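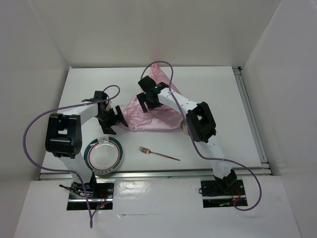
A plate, a fork and a cup, with a draped cloth.

The Return of the Set Table

By Fabian Pfister
November
Reading time: 2 minutes
Print | E-mail

The dining room at the Steiner Hotel School in Javero seats 85, and for most of its history every guest ate from a table laid in full before the doors opened. The practice was dropped when the school moved to counter service. This fall it was restored, and the school's directors report that requests for places at the evening meal now exceed the room's capacity.

The decision reflects a wider interest in table linen and formal service across the region. Hotels that had put their cloths in storage are bringing them out again, and small mills that supply them have seen their order books grow. The Dullo mill, which produced nearly 400 tablecloths last year, has reopened a finishing room that had served as a warehouse.

The change has not been without cost. Linen must be washed, pressed, mended and eventually replaced, and the skills required are no longer common. At the Steiner school, students spend their first weeks in the laundry before they are admitted to the dining room. They learn to fold along the grain, to treat wine stains before the cloth has dried, and to judge when a worn piece should be cut down for napkins.
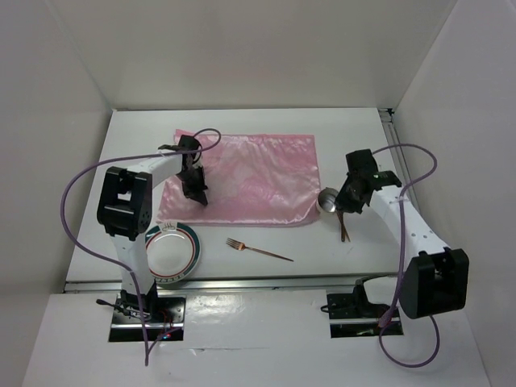 FOOD & TABLE | Traditions

Older households in Javero kept a cloth for each season - a heavy weave for winter, a lighter one for the months when meals were taken outdoors. Many of these pieces are now in the town collection at Jilell House, where 500 items of household linen have been cataloged. A christening cloth donated this fall became number 501.

The collection is open to students by appointment. Several of its patterns have been copied by the Dullo mill for use at the school, including a narrow border of oak leaves that once marked the linen of the old post inn.

Guests at the evening meal are seated at seven. Places may be reserved through the school office, and the menu is posted at the entrance each afternoon.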